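Grokham Tabletop Set: the white table, the gray felt board and the bits that go on them

Hi! I'm Arash Bakhtiari and I look after the table side of the shop, so if you write in with a question about felt or plates you'll most likely get me. I rewrote this page in May when people kept asking the same things by email, and I've tried to put all the answers in one place. It's long. Skip to the part you need.

## What it is

The Grokham set is a plain white tabletop with a pair of ready-drilled holes, plus a big board covered in gray felt that you can lay flat next to it or partly over it. You eat, sort, draw, fold or play on it. We sell it mostly to families with small kids, to play cafés, and to people who teach little ones how to lay a place and clear it again. I have one at home and it has become the snack table, the homework table and (during one long wet spring) the place where everybody's gloves ended up.

The top is smooth and wipes down with a damp cloth. I picked white on purpose. On a busy wood grain a dropped pea disappears, and on this you spot it right away, which my knees are grateful for. Yes, it shows marks. Tomato sauce will sit there looking at you until you deal with it! But it does come off, and I'd take that over finding something sticky two days later with my sleeve.

## The felt board

I love the board. It started as an extra and now hardly anyone orders the table without it. The felt is glued down over a stiff core, it doesn't fray at the corners, and it deadens noise wonderfully well. Blocks, spoons, toy cars, all of it goes quiet. If you live over somebody, you know why I bring this up.

Ways people use it, going by the emails I get:

- as a soft area for toys next to the hard area for food
- as a landing place for cups and plates waiting to go back to the kitchen
- stood against a wall with felt shapes pressed onto it
- under a sewing machine, which I hadn't thought of, thank you to the lady who wrote in

You can let it overlap the edge of the table. I do that all the time, it lies flat enough that nothing rolls off into a gap. Just don't put a full glass on the part where the two meet. There's a little step there and a full glass will find it.

Please don't wash the felt under the tap. Vacuum it with the brush attachment, or use a lint roller. For a spill, press a dry towel on it and leave it, then dab with cool water. Rubbing makes it fuzzy and the fuzz stays.

## About the holes

This is the question I get most, so it gets its own heading. The holes in the top are meant to be there. They take the pegs for the Jalum rail, a low bar you can fit to hang towels or a roll of paper. If you don't have the rail you can leave them open, or push in the white plugs from the spares bag.

Sushil Dwivedi, who packs most of the orders, puts the plugs in a small paper envelope taped to the underside of the lid. People throw that envelope out with the packing about once a week. Look for it first! If it's gone, write to me and I'll post another set, no charge, I keep a drawer of them.

Raisins do go down the holes. So do lentils. The holes go right through, so you'll find whatever it was on the floor.

## Plates and cloths

The plates we offer for the set are the Oter ovals. I went for an oval after trying round ones for a year, and the reason is dull: an oval leaves more table on either side when you set it lengthwise, so a child has somewhere to put a fork. The rim is slightly raised, enough to push a spoon against. Colors change from batch to batch and I can't promise a match if you add to your set later. If you need them all the same, order them together and say so in the notes box.

They go in the dishwasher, top rack. They don't go in the microwave. I know people do it anyway. I've done it, and I now own a plate shaped like a potato chip.

The cloths are Kandpal cotton, hemmed on all four sides, and they're good and thick. They come folded and I'd honor the fold, they store flat that way and a kid can learn it in an afternoon. Wash the darker ones separately the first time. After that they can go in with anything. They get softer and a tiny bit smaller, so don't be alarmed if yours looks shorter than a new one laid beside it.

## Play food or real food?

Both! The set doesn't mind. If you run sorting games or put-it-on-the-plate games, pretend fruit is easier on the nerves and keeps for years. If you're doing real snack time, cut the fruit on a board and not on the table. The top takes spoons and blunt kiddie knives without complaint, but a sharp kitchen knife will leave a line and I can't get that out for you.

A setup I like for a first go with little ones is very simple. Put down one plate, one folded cloth off to the side, and a couple of pieces of fruit loose on the table. Ask for the strawberry on the plate. Then the banana. Then the cloth. Bananas are a surprisingly hard one, they flop if they're peeled and they slide if they aren't. Start with the strawberry unless you want giggling, in which case start with the banana.

Markers on the table are fine if they're the washable kind. Permanent marker is a different story. Rubbing alcohol on a cotton pad takes most of it off, and what's left fades over a few weeks. Count your caps before you put the markers away, because the small bright ones love to roll up against the felt board and stop there.
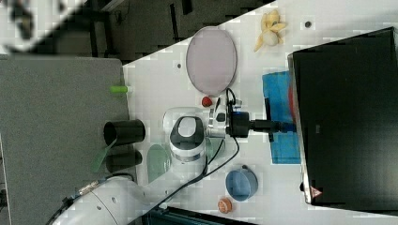

*Words: Arash Bakhtiari | Packing and spares: Sushil Dwivedi | Grokham tables*

The lavender-pink oval up at the top with the darker rim gives you a fair idea of how a soft color sits on the white. I was a bit nervous about pastels on a table this bright, I thought they'd wash out, and I've changed my mind completely. The blue cloth does well on it too, and even that short bit of green down by the edge of the felt jumps right out. Strong colors on white are easy for little eyes to find, and easy for mine at the end of the day.

## What comes in the box

- the white tabletop, holes drilled
- the gray felt board
- the spares bag, with plugs and an Allen key
- 2 cotton cloths

Legs are separate, as many people put the top on a frame or trestles they already have. Plates, the Jalum rail and play food are separate too. I know that's annoying, and I argued for one big bundle, but the box got so heavy that the carrier wanted to treat it as furniture and the postage went silly.

## Getting it to you

We ship in a flat carton with foam corners. It's an awkward shape for one person on a staircase, so grab a friend if you're upstairs. The carton weighs almost 40 pounds with the board in it.

Check the corners before you sign. If one is crushed, take a picture with the carton still closed and send it to me the same day, and I'll sort it out with the carrier so you don't have to sit on hold. If you find the damage later, still write. It just takes me longer.

Returns are fine if the felt is clean. I can't resell a board with jam on it, and I've been sent a few with jam on them.

## Looking after it in the long run

Wipe, dry, done. Please skip scouring powder and those white eraser sponges, they take the shine off in patches and you'll see the patches every time the sun comes in. If the top gets dull all over, a drop of dish soap in warm water and a soft cloth will usually bring it back.

We make the felt boards in runs of 500, and between runs the gray can come out a shade lighter or darker. If you're buying a second board to sit beside the first, tell me when you got the original and I'll have a look on the shelf for the nearest one. For spare plugs, lost Allen keys and anything to do with felt, use the contact form and put "table" in the subject so it lands with me.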